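Magdy Hegazy
1/ Been asked again whether robots can do kitchen chores yet, so here's my long rambly answer (grab a cuppa). My test is always soy sauce. One bottle, one shallow tray, two arms. You'd do it half asleep while the dumplings steam!
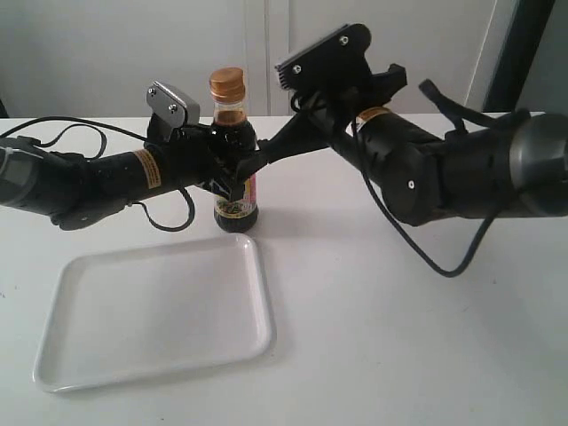 2/ The lid is the nasty bit. One hand has to hold the bottle steady, the other has to work on a cap the size of a coin, and if the grip's a whisker off the whole thing wants to spin or tip. My kid has mastered this. Plenty of very pricey machines haven't.

3/ People see a robot do a backflip and reckon the dishes must be sorted. Different skill altogether! Fingertips are where it gets hard, and two stiff jaws are a long way from a thumb that can feel a lid start to give.

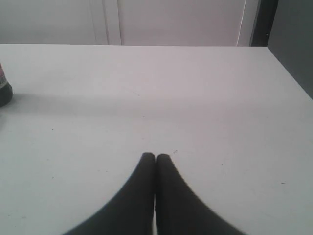 And then there's all the stuff we don't even count as a chore, like knowing how much sauce is enough, or noticing you've grabbed the vinegar. I've got 14 little jobs on my kitchen list and pouring is somewhere near the bottom of it, under "wipe the bench".

4/ Mate at Altlow asked if I'd pay 1000 bucks for one that only did condiments. No. I'd pay more than 400 for one that put the washing away though, name your colour, I'll take it.

5/ So, yet? For one bottle on a clear white table, I'm hopeful. For my actual bench at 6 pm, ask me again in January. 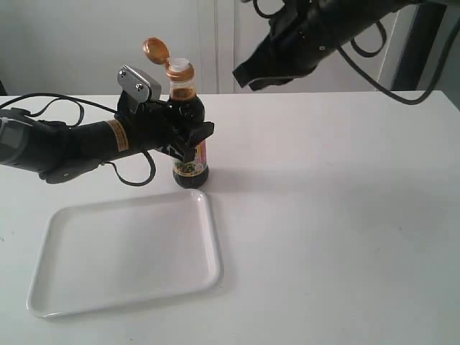 Lid open, tray still empty.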